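Gevodik
Vacancies / Technical operations

Maintenance technician, restocking cell (Vídalín site)

Reference: 232
Reports to: Dzifa Ofori, cell maintenance lead
Start: January
Contract: permanent, full time, rotating early and late shifts

The post

Gevodik runs a single-arm cell at Vídalín that places and removes drinks in upright glass-door coolers. The successful applicant will look after this one cell: the arm, the gripper, the cabling, the cooler fittings and the records that go with them. The post does not include programming of new tasks, which is handled by the Grorken team.

Duties

Inspect the gripper fingers at the start of each shift and change them when the gripping faces are worn, split or out of line. Finger sets are fitted in pairs and the opening is checked with the setting gauge afterwards.

Re-teach the shelf positions after a cooler has been moved, a shelf has been lifted out or a divider has been changed. The allowed error at the fingertips is 2 mm in any direction.

Check the wrist and elbow joints for play every 223 running hours and log the readings in Fliltuneck, our maintenance record system.

Grease, clean and re-torque the arm to the service plan. The full service falls at 2000 running hours and takes one shift with the cell locked off.

Trace and repair faults in power and signal cables, including temporary runs on the floor.

Keep the divider lanes square to the shelf front and replace broken ones.

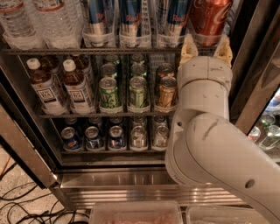
Gripper open at a can on the top shelf, with the fingers at the rim of the holder.

What you will need

A recognised qualification in mechanical or electrical maintenance, or time served in a similar job.

Experience of isolating and locking off powered machinery.

Ability to read wiring diagrams and to use a multimeter, torque wrench and dial gauge.

Clear written English. Fault entries are read by the next shift and must stand on their own.

Experience with six-axis arms is useful. Training on our own arm lasts 8 working days and is given on site.

Conditions

Early shift starts at 06:00, late shift at 14:00. Work is indoors, with regular kneeling at the lower shelves. Safety footwear and tools are supplied. On-call cover is shared within the team and paid separately.

How to apply

Send a CV and a short account of one repair you carried out, stating the fault, how you found it and what you changed. Address both to Dzifa Ofori and quote reference 232. Shortlisted applicants will be asked to carry out a finger change and a position check at the cell.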